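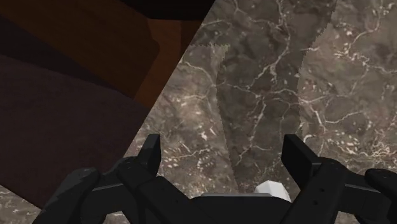
Before you hand over the tablet: a family checklist for Skitow

My two have been playing Skitow (the little marble-rolling puzzle game) since last September, and every time we set it up on another device I forget something, so I finally wrote it all down. Last gone through on 1 Jun 2023, with version 2 of the game.

1. In-app purchases switched off or behind a passcode. OK
Please do this one first! The biggest coin bundle costs 99 dollars and the button sits right next to "Try again", where small thumbs go looking.

2. Age setting filled in. OK
It hides the chat in the Darnorine levels. Check it again after an update, as ours had gone back to blank.

3. Chat and friend requests off. OK on the tablet, NOT OK on the old phone
On the phone the switch is tucked away under Profile, and I haven't managed to make it stick yet. No playing on the phone until I do.

4. Play timer set. OK
We use 60 minutes on weekends and a good deal less on school nights. The game saves after each puzzle, so stopping in the middle of a pack is no great tragedy (whatever you may hear from the back seat).

5. Volume limit at 70 percent with headphones. OK
The Pascu boss music is lovely but my goodness, it starts loud.

6. Flashing effects reduced. OK
Look under Display, then Comfort. Well worth it for the Fondach cave pack, which has a lot of lightning in it.

7. Case on, charger unplugged while playing. Partly
The case has a split corner and I've ordered another.

Still to do: item 3 on the phone, new case for item 7.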